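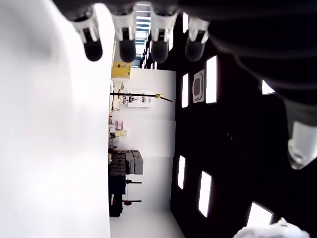 Fig. 5 – Fingertips, close view

Section 5: Setting up the Pulo 22 dehumidifier

Read this section before you plug in the unit. Keep the manual near the machine, and pass it on if you sell the machine or give it away.

Choosing a location

1. Place the unit on a hard, level floor. Thick carpet can block the lower intake and makes the unit rock when the fan starts.

2. Leave at least 22 inches of open space in front of the air outlet and seven inches on each side. Curtains and hanging clothes must not touch the grille.

3. Close windows and outside doors while the unit is running. Interior doors may stay open if you want to dry more than one room, but allow extra time.

4. Keep the unit away from radiators, stoves and direct sun. The humidity sensor sits behind the right side panel and will give false readings if the panel gets warm.

Note: The unit must stand upright for 22 hours before first use if it was shipped or carried on its side. Oil from the compressor needs this time to drain back.

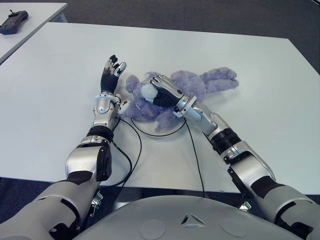 Fitting the water tank

5. Pull the tank straight out from the back of the unit. Take out the foam block and the paper strip under the float. The float should move freely when you tip the tank.

6. Rinse the tank with cool water and dry the outside.

7. Slide the tank back in until it clicks. If the red tank light stays on, the float is stuck or the tank is not all the way in. Remove it and try again.

The tank shuts off the compressor when it is full. The fan keeps running for five minutes after that and then stops by itself. This is normal.

Caution: Do not drink the collected water or use it for pets, fish tanks or cooking. Do not use it in a steam iron.

Using the drain hose

The Mivano hose kit (part 363) is sold separately. Other garden hoses may fit the thread, but many of them leak at the collar.

8. Turn the unit off and unplug it.

9. Snap off the round cover on the back panel. Keep the cover – you will need it if you go back to using the tank.

10. Screw the hose on by hand. Do not use pliers.

11. Run the hose downhill to a floor drain. There must be no loops and no part of the hose higher than the outlet. In a basement with a high sink, a separate pump is required.
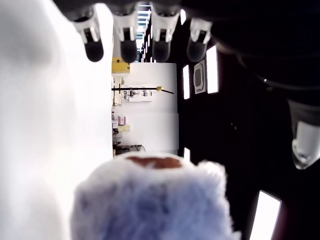 Check the hose after the first night. A slow drip at the collar usually means the rubber washer is twisted. Unscrew the hose, lay the washer flat and tighten again. Leave the tank in place even when the hose is connected, as the unit will not start without it.

First start

12. Plug the cord into a grounded wall outlet. Do not use an extension cord or a power strip.

13. Press POWER. The display shows the current room humidity after a short self-test.

14. Press the up or down arrow until the display shows the level you want. The factory setting is 50 percent, and it suits most living spaces. For laundry rooms, use the DRY button instead.

15. Select fan speed. HIGH is louder and dries faster. LOW is meant for bedrooms.

Note: The display dims after seven minutes. Press any button once to wake it. The first press does not change a setting.

In a damp basement the tank may fill several times during the first few days. Walls, boxes and furniture give off moisture slowly, so the reading can stay high for a while even though the tank keeps filling. From June through the end of summer, expect to empty it more often.
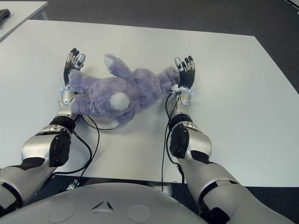 Cleaning the filter

Clean the filter every two weeks, or when the display shows code F5.

16. Unplug the unit and lift the front grille from the bottom edge.

17. Vacuum the filter. If it is greasy, wash it in lukewarm water with a little dish soap and let it dry fully.

18. Put the filter back with the tab facing you and close the grille. Hold FILTER until the code goes out.

Replacement filters can be ordered from Trendden parts service. Have the model number ready – it is printed on the plate behind the tank.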